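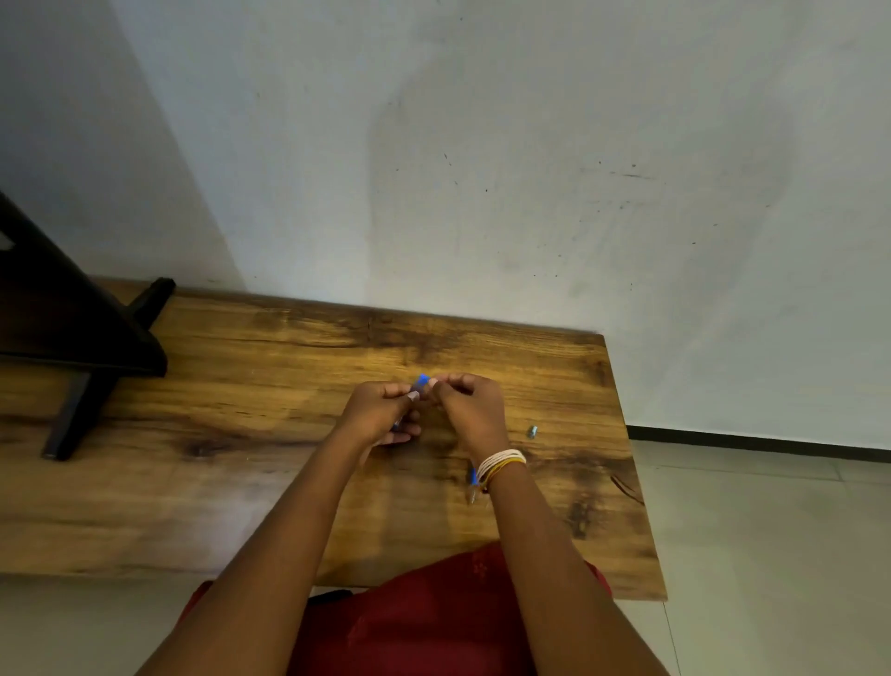 What should I do with a little part when I can't remember where it came from?
Put it in a lidded jar with a note of the date and the room you found it in, and leave it there until January before you decide.

We had so many letters after the last issue about small fixing jobs at the table that I hardly know where to begin! Asnakech Gashaw wrote to say she clears a good wide space first, lays her blue-handled tool within easy reach, and keeps any small metal pieces where she can see them. Damian Cieślak swears by an old saucer, and he has 40 years of dropped screws behind him, so I'm inclined to listen (my own saucer came out of the cupboard that same evening).

If you'd like company while you work, the Pridine mending table is open to all readers, and you can stay for 2 hours or just 10 minutes, whatever suits. Bring the fiddly thing you've been putting off since winter, and bring the jar too.

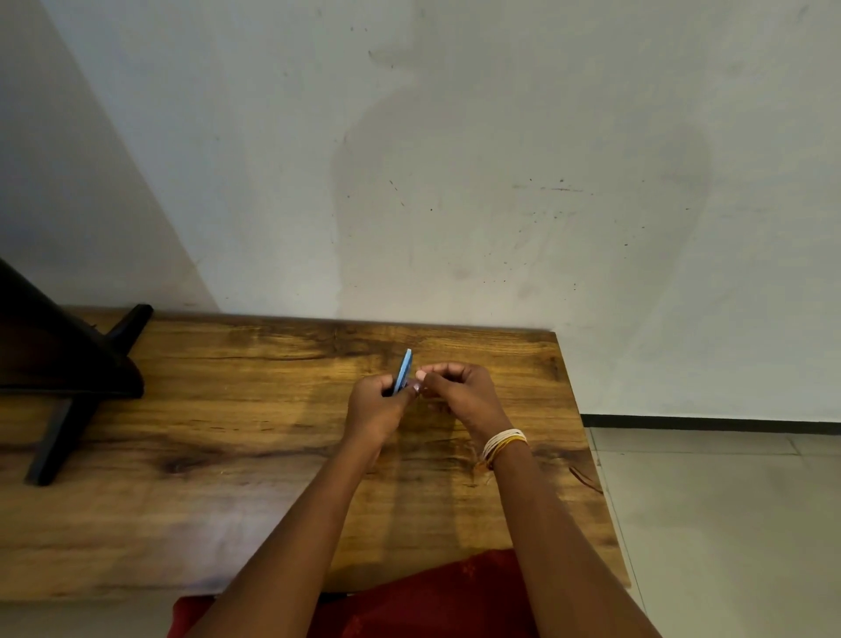 Both hands on the job, with a thin blue piece held upright.

Do keep the letters coming, we love reading them.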